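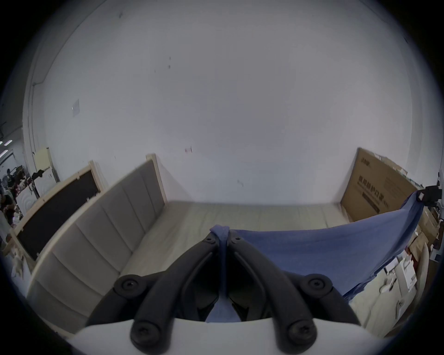
Does a long away trip cost a team points?
Probably a little, but the match records we have are too thin to show that distance is the cause.

4.2 Travel distance and away results

The claim that tired legs explain poor away form is repeated so often in the coaching literature that few authors stop to test it. We looked at 426 matches played by the 34 clubs of the Vakden regional league. Away sides won less often than home sides, as everyone expects. When trips were sorted by length, however, the pattern became hard to read. Clubs making the longest journeys did worse, but most of them were also newly promoted, with small squads and small budgets. Once league position was taken into account, the gap between short and long trips shrank to a size we would not want to defend.

The Mullent travel model handles this by giving every trip a fatigue score. We are not persuaded. The score was tuned on the same results it is later said to predict, and it treats a bus ride on Friday evening the same as one on the morning of the match. Crowd size is left out entirely – a strange choice in a league where some grounds draw 2,000 people and others barely fill a single stand.

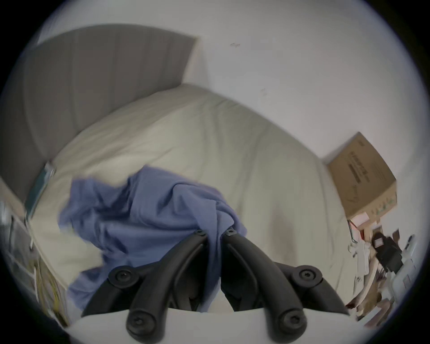 Oddale, 2019-04-15

Figure 3. Black gripper and bed with pale cream duvet.

The Urbańczyk ratings do somewhat better, mainly by claiming less. They adjust for squad strength and leave travel as a separate term, which in our sample was small and changed sign when the last 10 matches were dropped. A term that behaves like this should not be used to plan fixtures. Referee effects may account for part of what remains, although our card data are incomplete and we make no estimate here.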